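I have been plugging in a phone charger since May. It is the same charger each time, and I have stopped telling people at parties what I do, mainly because they ask a follow-up question.

The job, at Bastier, is teleoperation. I sit at a pair of leader arms, I move my hands, and the two follower arms at the table do what my hands did. Everything gets recorded: joint angles, the view from the head camera, the views from the wrists. When we have enough of it, a policy gets trained on the pile and is supposed to go and plug in a charger without me. The target for this task is 3,000 good episodes. The word "good" is doing a great deal of work in that sentence.

An episode goes like this. I reset the table, I hit the pedal, I steady the power strip with one gripper, I pick up the charger with the other, I bring it over to a socket, I push, I let go, I back off, I hit the pedal again. If you did it with your own hands you'd be finished before you had noticed starting. Through the arms it takes patience and a strong bladder.
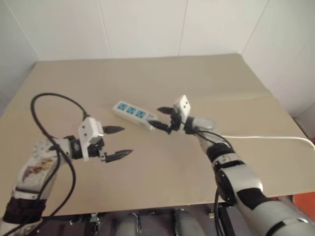 The first week I was terrible. I had assumed the hard part would be the insertion, and it is hard, but what got me was the approach. You can't feel anything through our leader arms. You get no tug when a fingertip brushes the strip, so the strip just slides away from you across the table like a cat that knows it's going to the vet. I threw out 302 episodes before I had a batch I was willing to put my initials on. They're still on the drive in a folder called MacAulay, after the street I lived on when my car got towed twice in a month. It seemed like the right name for a folder of that sort.

People who do this for a living will want to know why I didn't keep the failures. We did argue over it. There's a decent case for keeping the ones where I fumble and then recover, since a policy that has only ever seen perfect grasps has no idea what to do with a bad one. So the rule we ended up with is that a recovery stays in and a disaster goes out. The line between them is whether I swore. (I'm joking. The line is whether both objects are still on the table. But the correlation is strong.)

Then there's variety, the part I was least ready for. My instinct, once I'd found a layout that worked, was to put everything back in that exact layout forever. That gives you lovely smooth data and a robot that can plug in a charger at one spot on one table in one building. So now I have a sheet. Strip angled one way, strip angled the other, strip pushed back toward the wall, charger on its side, charger near, charger far. I do a block of 7 with one layout and then shuffle. Left to myself I drift toward the setups I like, and I've caught myself "randomly" placing the charger in the same easy place for most of an afternoon.

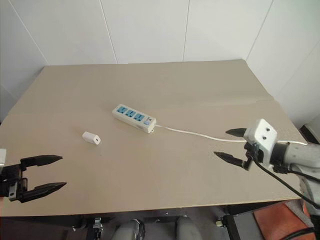

*Charger on its side, both grippers open. A fairly kind layout, by my standards.*

We have 2 operators on this task, and our data doesn't look alike. The other one moves quickly, pauses, moves quickly again. I creep. When the first small policy was trained on both of us mixed together, it crept for a while and then lunged, as though it had remembered an appointment. Nothing was broken, but I did move my coffee. The fix was dull: we sat together, watched each other's recordings, and agreed on a speed. I've sped up a bit and the other operator has learned to breathe out before the insertion.

I've also become strict about the pedal. For a while I was starting the recording and then getting comfortable, so the front of every episode had a nice long stretch of the arms doing nothing. A learning system will happily learn that. Ours did. It would begin each run by standing perfectly still, and we spent most of a morning checking cables before someone opened the training data and saw that it was doing a flawless impression of me adjusting my chair.

The labels are the other half of the job. Each episode gets a line of plain text, and I'm supposed to vary the wording so the system doesn't get attached to one phrase. "Plug the charger into the power strip." "Put the adapter in the strip." By late in the day I'm writing things like "Unite the charger with its outlet," and those get sent back.

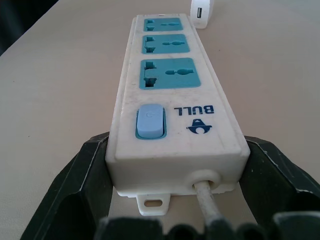
Wrist footage is where I do most of my checking now. The head camera tells you whether the episode looks respectable from across the room, and the wrist camera tells you what really went on. I look for the same things every time: are both fingers properly on the end of the strip, are all three sockets empty when they should be, is the charger somewhere in view beyond the far end or has the strip hidden it. I have also read the word BULL upside down so often that it looks wrong to me the right way up. The smudges on the housing I know like the ceiling of my childhood bedroom.

Next up is a different rig, the Rindent, over at the Rarnley site, with the same task and a longer reach. I've asked whether the episodes carry over. The answer was "partly," in a tone I recognized from the dentist. In the meantime I have another block to get through before lunch, and the sheet says charger far, strip pushed back, my least favorite.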